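Laundry folding: where it stands

Towels are close to solved. A rectangle has four corners, and once two of them are found the rest is bookkeeping. Trousers remain the harder garment, and denim is the hardest of the trousers we see. It is heavy, it holds a crease, and a bunched leg gives a vision system few reliable edges to work from.

Most of the current effort goes into the first step, which is getting hold of the fabric at a useful point. A hem or a waistband is a good grasp. The middle of a heap usually is not – the cloth comes up as a lump and has to be set down and tried again.

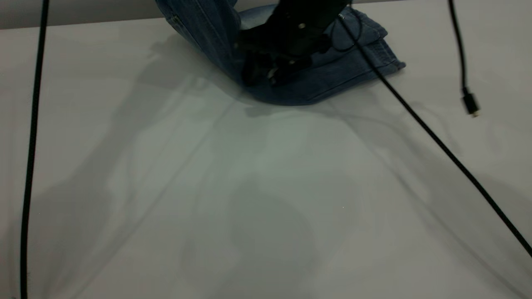 Black gripper with its fingers in the folds of a pair of blue jeans.

Brenda Villalba's group at Skidano reported in October on a set of 700 grasps on mixed garments. Shirts needed 2 attempts on average before a usable hold. Jeans needed about 12. Seams helped when the software could find them, and dark indigo made them harder to find. The planner, Trindolex, was the same for all garments and was not tuned for denim.

A practiced person folds a pair of jeans in 15 seconds or less. None of the systems we have looked at comes near that from a crumpled start. Commercial laundries asking about flatwork should read the Benítez notes from the last issue. For household loads, sorting and folding by hand is still the faster method.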